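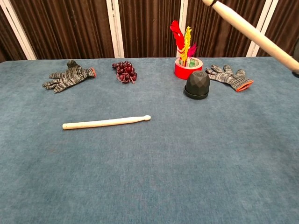

2 min read

Ticket: felt tabletop, pilling and patches after tape removal
Site: Skinudus prop room, long table
Opened by: Paloma Lindqvist
Assigned to: Danylo Lytvynenko
Opened: September 21, 2024
Status: monitoring

Reported problem
Blue-gray felt shows lighter and darker patches. Reporter suspects tape adhesive. Small props (grapes, knit gloves, feathers, roll of red tape) are set along the back of this table.

Log

1. Asked whether the patches feel tacky. Reporter says no, same feel as the rest of the cloth.

2. Checked against the offcut in the drawer. Offcut has the same faint mottling and has never been on a table. Patches closed as normal for this fabric.

3. Pilling is separate. Worst along the front, where sleeves rub. Went over a test strip with a fabric shaver on the low setting, 3 passes. Pills gone, nap slightly flat. Steamed from above without touching the cloth – nap recovered overnight.

4. Tape residue found at one corner, underside only. Stedico remover tried on the offcut first: left a ring. Not used on the table. Residue came up with a plastic scraper and talc.

5. Checked the grape stem for dye transfer. White cloth, damp, rubbed for a minute. No color.

Workaround until December
Keep tape rolls on end. Do not stick marks directly to the felt; use pins or chalk. Replacement cloth quoted by Zukeo, 200 cm wide, not ordered.

Open item: curtains shed lint onto the back of the table. Moved to its own ticket.

1,558 views | 2 shares | 3 comments

Fuseini Boateng: Does the chalk brush out? Ours left a haze.

Danylo Lytvynenko: Tailor's chalk does. Blackboard chalk needs the vacuum.

Wagner Bragança: Same ring from the remover on gray felt. Test first.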